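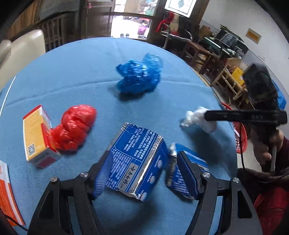 Preguntas frecuentes sobre bolsas, cajitas y mesas llenas

¿Guardas todas las bolsas de plástico?
¡Casi! Las rotas se van, y las demás las aliso con la mano, las doblo a lo largo y les hago un nudo flojo. En mi cajón entran unas 60 y todavía cierra.

¿Y las cajas de medicinas?
Si queda algo dentro, la caja se queda (con el prospecto y la fecha de caducidad a la vista). Si está vacía, la aplasto y va al papel. Los medicamentos caducados los llevo a la farmacia, nunca a la basura.

Mi caja tiene un borde plateado, ¿va al papel?
Depende de dónde vivas. Yo arranco lo plateado si sale fácil; si no sale, pregunto en el punto limpio de Conis, que ya me conocen de tanto preguntar.

¿Por qué lo vacías todo encima de la mesa?
Porque en el suelo me canso y lo dejo a medias. Pongo un mantel de tela liso, tipo azul clarito, y así veo hasta el papelito más tonto. Luego lo sacudo en el balcón y listo.

¿Sirve cualquier cesta?
Para mí sí, pero me gustan las de plástico con agujeritos: pesan poco y se lavan en la ducha. La dejo al lado de la mesa y voy echando.

¿Cada cuánto lo haces?
Cada 2 semanas, más o menos. En marzo me salté una tanda y tardé una tarde entera en ponerme al día.

Última actualización: 30 de junio de 2025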